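Keeping a Small Barn Tack Room Clean

Horse people lose a lot of tack to mold and mice. These habits have worked for us at the Curnerport boarding barn, where the tack room is shared by several owners.

Wipe the bit every ride
Rinse it in plain water before you hang the bridle. Dried grass and saliva are much harder to get off the next day. If it has already dried on, soak the bit in warm water and use an old toothbrush.

Go easy on the oil
Leather needs less than most people give it. Put on a thin coat, leave it overnight, then buff off what's left. Too much oil rots the stitching – and it will come off on your breeches.

Store feed in metal
Mice chew through plastic bins in a night or two. A galvanized can with a tight lid holds almost 3 bags of pellets. Sweep up spilled grain the same day.

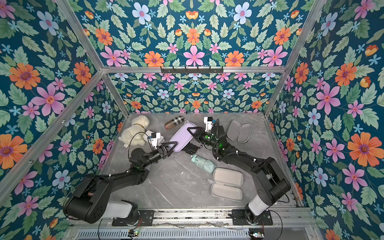
Wash saddle pads separately
Brush off the hair outdoors first, then wash cold with half the usual detergent. Run a second rinse. Skip fabric softener, as it can irritate a horse's skin. Hang pads over a rail to dry.

Check the medicine shelf
Go through it in July, before the worst of the fly season. Throw out anything past its date, and keep fly spray away from the wound ointment. Write the opening date on each tub with a marker.

Updated September 2022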